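Chapter 8
Working Around Soft Things: Good Practice for Robots in Living Rooms

By the end of this chapter you should be able to:
explain why a household task needs its own risk assessment, even when the robot already has one
write a keep-clear rule that a tired person can follow
say what belongs in a task sheet, and what is better left to the manual
decide when a garment should be handed back to a human being

Most of us who came to this trade through factories learned our safety from hard objects. A steel bracket is the same shape on Friday as it was on Monday, and if the gripper drops it, it makes a loud noise and everybody knows. Cloth is a different sort of companion altogether. It sags, it hides things, it catches on a fingertip and comes along for the ride, and it very seldom makes any noise at all. So I would ask you, before we get to the rules themselves, to put aside for a little while whatever you already know about fences and light curtains, and to think about a sofa.

A sofa is a workplace if work is done on it. That sounds a bit grand, I know, but it is the starting point of the Anska house rules, which we shall lean on all through this part of the book. The rules were written for small teams who wanted something they could read over a cup of tea, and they run to 21 short clauses. The first four deal with the place, the next eight with the machine and its grippers, and the rest with people, which is quite right, as people are the difficult part.

Take the question of what else is lying about. When we sort or fold clothes, we tend to look only at the clothes. A good assessor looks at the cushions, the creases between them, the nearest socket, and every cable that comes within reach of an arm, whether or not it has anything to do with the job. Anything small enough to be swept up in a fold ought to be noted down before the first move. Then there are the labels and loops — a sewn-in tag standing up from a collar is a very easy thing to snag, and clause 9 asks us to treat it as a possible catching point.

Two garments on one seat, one heaped and one folded, make a good first exercise in this kind of looking. 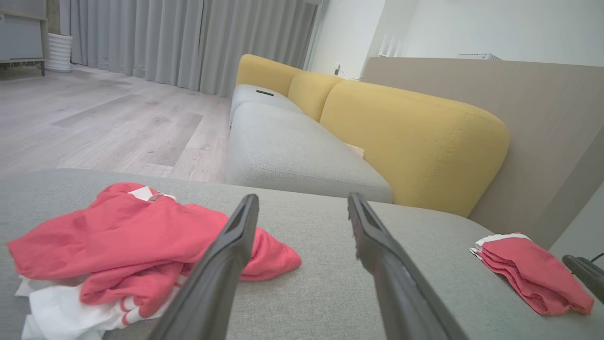
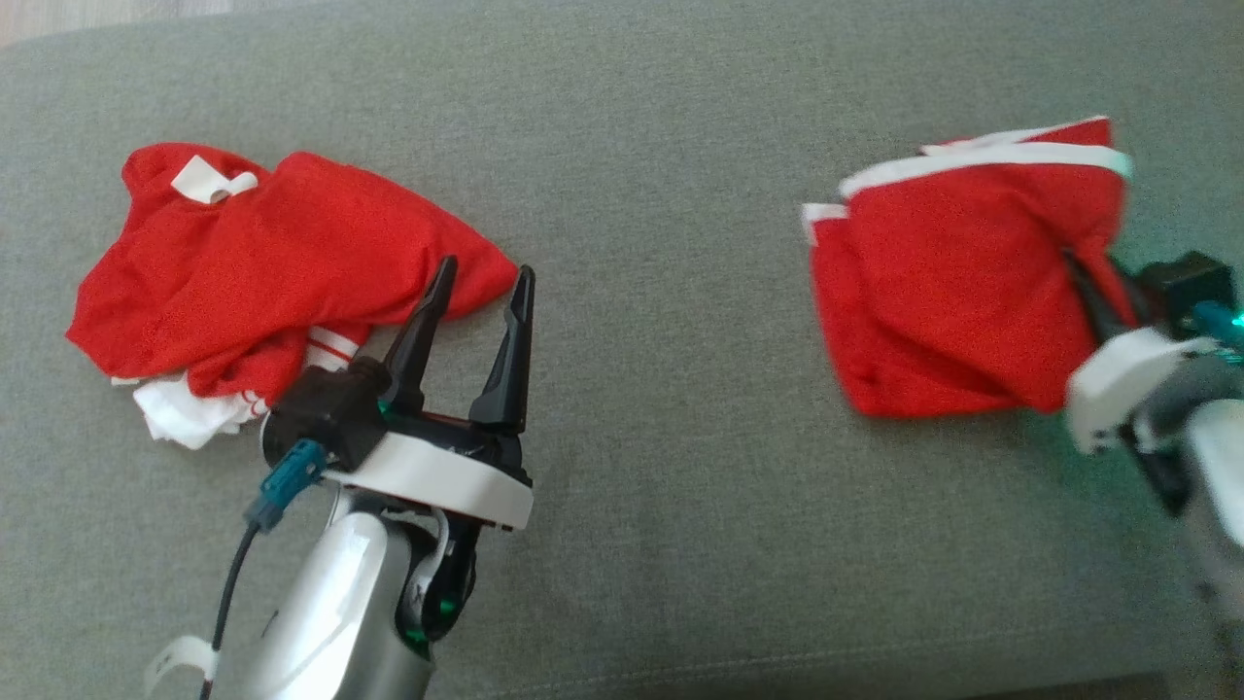
Gullari, reading an early draft of this chapter, wrote in the margin that I was being far too gentle about cables, and that any lead a gripper can reach should be moved or clipped down before power-on, with no exceptions for short jobs. Thibodeaux disagreed in the next margin along: clip down too much and people stop reading the list, so keep the strict rule for leads inside the working area and ask for a simple check of the others.

I have gone back and forth on this, and you will find both views fairly put in Section 8.4. For what it is worth, my own habit is closer to Gullari's, though I do see the point about long lists. The Juno task sheet, reprinted at the end of the chapter, tries to please both of them by keeping everything to one side of paper and putting cables at the very top.

Before you read on, have a go at the following, on your own or with a partner.

Activity 8.1
Choose a seat, bed or table at home where clothes are often sorted. Spend 20 minutes writing a keep-clear rule for it, in words a visitor would understand. Mark where a person may stand while an arm is moving, and where the stop button would need to be. Swap with your partner and try to find a way of obeying their rule to the letter while still doing something unsafe.

Keep your rule somewhere handy, as we shall be rewriting it in Section 8.2, once we have looked at gripping force and thin fabric.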